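Why the sink keeps eating my grasp candidates

10/06/2022

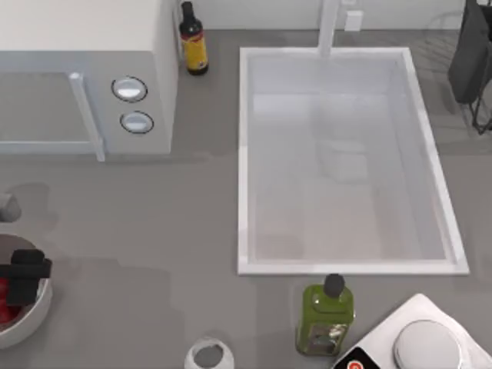 Kitchen scene from the top camera, one gripper over the bowl.

I spent most of this week on a filter that should have taken an afternoon. The planner runs in a simulated kitchen. Perception gets a depth image and a color image from the overhead view, segments the objects, proposes grasps, and hands the survivors to the motion planner. We call the grasp stage Trollell. It was written in January by Kumaresan Kurup and me, and it had not been touched much after that.

The symptom was simple. Anything in the sink basin came back with zero valid grasps. The bowl with the red items at the left was fine, and so were the two bottles. The pale block in the basin was segmented about half the time, and when it was, every candidate was thrown out before it reached the planner.

I first blamed segmentation. A pale object on a white surface is a bad case for anything that leans on color edges, and our mask for it bled into the basin floor. Malathi Marar suggested weighting depth discontinuities higher inside any region that sits below the counter plane. That fixed the mask. It did nothing for the grasps.

So I logged the rejections. Across one sweep of start poses the sampler produced 1,158 candidates for the block. Of these, 673 failed the collision check against the basin walls. The rest failed the support-plane check, all of them.

The support-plane check is the bug. It fits one dominant plane to the cloud and drops any candidate whose fingertips end up below that plane minus a margin. On a flat table this is a cheap and sensible test. With a sink cut into the counter, the dominant plane is the countertop and the entire basin is "underground." The comment above the function says "assumes single support surface," with my initials on it.

The fix is a local plane. For each segmented object I take the points in a ring outside the mask, 40 mm wide, run RANSAC on those, and use the result as the support surface for that object only. If the inlier ratio is too low, it falls back to the global plane. For the dish rack at the far corner the fallback triggers every time. Thin wires give a terrible ring fit. I have left that alone for now.

The wall collisions were a separate matter. The collision mesh for the sink was a convex hull, so the basin was a solid lump as far as the checker knew. Neusa Holanda had already written a convex decomposition script for the Bremuda assets, and I ran the sink through it with the piece limit at 400. That limit is far more than it needs. Check time went up a little, and I did not bother tuning it.

With both changes in, the block gets grasps from above with the jaw axis along the long side of the basin. Across the short side the gripper body still hits the rim on most approaches, and as far as I can tell those rejections are correct.

Things still open:

The arm-to-arm check uses the last commanded pose of the other arm instead of its predicted pose. It is fine while one arm waits and wrong when both move.

The faucet neck is modeled as one capsule with generous padding. Candidates near the back rim die because of it. Tamsin Esposito wants the padding kept until the controller tracking error is measured properly, and I agree with her.

The ring width should scale with object size. It is a constant in the config today, under support.ring_mm.

The branch is local-support-plane, and the old behavior is behind support.mode=global if you need to reproduce earlier runs.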